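Two hours at Paltstead: is the Jeton kit worth a small shop's money?

Tiedemann opened its demo hall in Paltstead to visitors in March, and I went up for the morning session with a notebook and low expectations. The company sells a tabletop robot package called Jeton: arm, gripper, wrist camera, software, and three months of phone support. The leaflet calls it "ready on day one." I have bought two things that were ready on day one. One is still in a box.

The coffee was good. The talk before it ran long, and most of it was about how many tasks the system can learn. The number on the slide was 128. I asked what counted as a task and was told that picking up the same part from a different spot could be one. Fair enough, but then 128 is a smaller number than it looks.

After that we went through to the benches at last. The wrist camera feed was up on a monitor beside each one, and I spent more time watching that than the arm. It's a useful view. You get both fingers, the ridges on the pads and the bit of white table they're about to reach for. The pink plastic container was over in the lower right corner, tipped, with only part of it in view, and the gripper was standing wide open. I'd want to know how the software copes when what it needs is mostly outside the picture. The answer I got was "retraining," and retraining is billed.
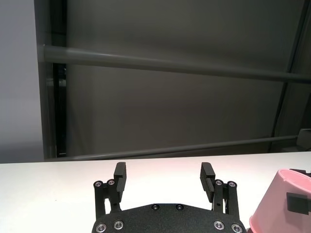

What it costs

The base kit is priced per bench, and you have to ask for the figure. Support after the first three months is a yearly contract. Spare finger pads come in packs of 5, and they couldn't tell me how long a pair lasts — only that it "depends on the parts."

They also claim 100 percent of new customers are running within a week. Running what? At Samitz, where I looked at a rival kit last fall, they at least let us bring our own parts and fail with them. Tiedemann said no to that for this visit.

I liked the gripper. It looks like something you could take apart with ordinary tools. I didn't like the contract, and I won't be ordering until I've seen it handle our parts on our bench.

Comments (3)

benchrat: We asked for the price too. Still waiting.

millside_shop: A bit harsh. Ours has been fine on simple bins, though we did pay for retraining once.

oldlathe: Did they say if the camera is included in the support contract?

We use cookies to remember your settings and count visits. Accept | Manage choices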